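Filed under: Lab Notes / Manipulation / Software

Skolsoness log, November – pregrasp timing and the wrist offset

Picked up from the stall we had before lunch. The arm would reach the bottle fine, then sit at pregrasp and never hand over to the close phase. Morris (the planner branch, not the old one) reported "goal reached" every time, so the fault had to be after it.

Replayed the log. The handover check wants the palm pose and the bottle pose within the same time window, and the bottle pose was coming in 147 ms behind. The window is 55 ms. So the check failed on every cycle and the state machine kept waiting. No error printed, just a debug line that we had filtered out of the console.

Two ways to fix it. Widen the window, or stamp the bottle pose with the capture time and look up the palm pose for that moment. Went with the second. The Zarkex bridge already keeps a short buffer of joint states, so it was a small change in the lookup call plus a longer buffer. Buffer length is now 2370 samples. Probably more than we need – leave it until someone looks at memory.

Bottle stays at the back of desk 4, by the narrow end. It is an awkward spot with the wall close behind it, and the planner has to come in from the side with the arm nearly level. Fingers go in straight and spread at pregrasp, and the close command is held until the check passes.

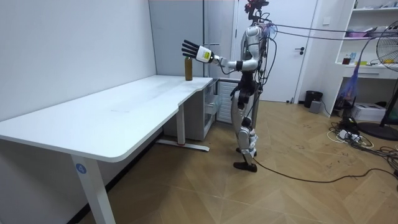 Wrist offset

Separate problem, found while looking at the above. The hand model in the planning scene had the palm frame 9 mm too far forward. The collision checker thought the fingertips were touching the wall on some approaches and threw them out, which explains why Morris kept choosing the same path in. Corrected the offset in the hand description file and regenerated the collision meshes. Do not edit the generated file by hand, it gets overwritten at build.

After the correction the planner returned several side approaches in simulation where it used to return one. Have not compared them on the robot yet.

Still open:
- Sullton viewer draws the old palm frame until its cache is cleared
- stall should raise a warning after a few seconds, not sit there quietly
- check that the longer buffer survives a bridge restart
- tether is not in the planning scene at all

We use cookies to remember your settings on this site. Accept | Manage preferences

Contact the lab | Back to top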